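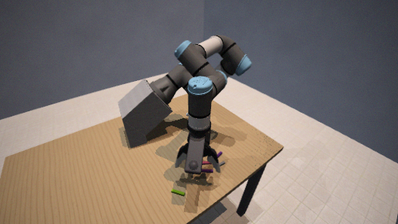 Can police search my car after a traffic stop just because they say they smelled something?

Asked by Shanthi Gazi, 21/04/2024

Hi all! First post, been reading for ages and love this place. My brother got pulled over on the road between Conidham and Sutter for a dead tail light. The officer told him she could smell cannabis, had him stand on the shoulder and went through the whole car, boot included. Nothing was found and he got a warning for the light. He wasn't given any paperwork about the search. Was that allowed? And is there any point complaining now, or do you only get to argue about it if you're charged? We're in Australia if that matters.

2 answers

Gosik
Great question, and yes, it matters a lot where you are! In Australia the search powers are mostly state law, so the first thing is to look up the police powers Act for your state. The usual test is whether the officer had reasonable grounds to suspect there was something unlawful in the car. Courts have spent years chewing over what counts as reasonable (I find those judgments fascinating, some are really readable – start with the facts section and skip the headnote). Smell can be part of it. How much weight it gets depends on the rest: what he said, how he was acting, what the officer wrote down.

A broken light on its own lets them stop and talk to him. It doesn't hand them the boot.

On your second point, he can complain without being charged. Get him to write down everything now while it's fresh: time, place, the officer's name or number, exact words used. Then ask in writing whether body-worn footage exists and ask them to keep it, as it may not be kept forever. A community legal centre will usually look over the letter for free. Ours in Grallemach was brilliant, and I'd ring before August if yours is anything like it, they get swamped after that.

Please post back with what they say, I'd love to know!

tailpipe_108
Did he say yes when she asked to look? If he agreed, it's a different story and the suspicion stuff mostly doesn't come into it. My mate said "go for it" and that was pretty much the end of his complaint. Worth asking him.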